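Home | Projects | Reports | Get involved | Contact

Ultow Valley Hedgehog Survey
Progress report to the Grimusmont Fund
30/09/2018

1. Where we are

The grant was awarded to pay for footprint tunnels, a part-time survey officer and printed material for residents. The tunnels have been bought, the officer has been in post since May, and the first of the two leaflets has gone out. We are a little behind on the farmland side and a little ahead in the village. The money is being spent at the rate we expected, apart from one line explained in section 5.

The question we set out to answer is whether hedgehogs in Ultow are still moving between the gardens and the fields, or whether the village animals are now cut off. We can't answer it yet. We do have a much better idea of where they are feeding.

2. Garden survey

We asked for households willing to keep a footprint tunnel on the lawn or along a fence for five nights in a row, with fresh paper each morning. In all, 38 gardens took part, and 34 of them returned a full set of papers. The other four lost one or more nights to rain getting into the tunnel or to a dog.

Hedgehog prints were found on both sides of Church Lane and in most of the older gardens behind the school. There were very few on the new estate. The fences there are set on concrete gravel boards with no gap at the base, and two residents have already agreed to have a hole cut. The developer has been written to and has not replied.

Cats, blackbirds and wood mice also walked through the tunnels, often on the same night. Denise Bramwell has checked every paper and set aside those where the prints were too smudged to be sure of. These have been left out of the results, although several were probably hedgehog.

Sightings sent in by residents now stand at 726. Many are repeat reports from the same few gardens, so the figure should not be read as a number of animals. The reports are most useful for timing. The last of the evening sightings come well after midnight, and the June records include three females with young.

3. Farmland survey

Two of the three farms gave permission early and the tunnels were set along their hedge bottoms in July. The third farm changed hands in the spring and it took until August to meet the new tenant. He has been helpful, but by then the stubble was being worked and we chose to leave his land until next year.

The results from the two farms are thin. Prints were found at the village end of the long hedge beside Skultari Wood and at one point near the brook. Nothing was recorded in the middle of either farm. Badgers are active on both and there is a large sett inside the wood, so low numbers were expected. The dry weather in July may also have played a part — the ground was very hard and there can't have been many worms near the surface.

We would like to repeat the farmland nights in May, when the animals are out of hibernation and the grass is still short enough to place the tunnels properly.

4. Work with residents

Marjorie Wragg has run four evening talks and one daytime session at the primary school. The talks cover gaps in fences, slug pellets, bonfires and what to put out in a dry spell (water and meaty cat food, never bread and milk). Attendance was good at the first two and poor at the third, which clashed with the cricket club supper.

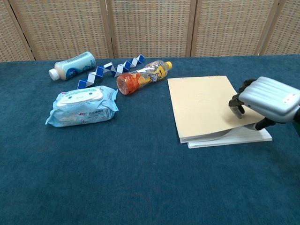 Table with cloth and folding screen

The school session went well and the teachers have asked for another after half term. The children made their own tunnels from old estate agents' boards and took them home. Some of the papers have come back with very clear prints, but they were not set out under the survey rules and have been kept separately.

The first leaflet, on fences and gateways, was delivered to every house in the village in June. The second, on winter nests, is written and waiting for drawings. It needs to go out before people start clearing leaves and building bonfires, so we have asked for the drawings within a fortnight.

5. Spending

Equipment came in under budget. The tunnels were bought flat and put together here. The ink powder and paper have lasted better than we allowed for.

Travel is over. The officer made extra trips to the third farm and also took two injured hedgehogs to the rescue centre, which was not in the original plan. We have covered the difference from the equipment saving and ask the Fund to approve the change.

The Sakamoto trail camera listed in the application has not been bought. The model has been dropped by the supplier and the replacement costs more. We would sooner borrow one for the May nights and put the money towards fence holes, and would welcome your view on this.

6. Problems

Vole and slug damage to the papers was a nuisance in wet weeks. Moving the ink strips further in has helped.

Two tunnels have gone missing from the footpath beside the brook. Both have been replaced from spares, and the new ones are set back from the path and out of sight.

We have no good way of telling one hedgehog from another by its prints. The application said that we would give an estimate of numbers in the village, and we now think this was too ambitious. We propose to report on where the animals are found and how far that changes from year to year.

7. Next six months

— Deliver the winter nest leaflet.
— Cut the first fence holes on the new estate, starting with the two gardens already agreed.
— Draw up the map of garden results and send a copy to each household that took part.
— Hold the second school session.
— Agree access dates with all three farms.

The parish council has asked whether the survey could carry on after the grant ends. We have told them that the tunnels should last until 2021 with care, but that the officer's hours would need paying for. A short note on costs will come with the next report.

12 shares | 3 comments

Contact: Ultow Valley Hedgehog Survey, via the parish office
© Ultow Valley Hedgehog Survey
Back to top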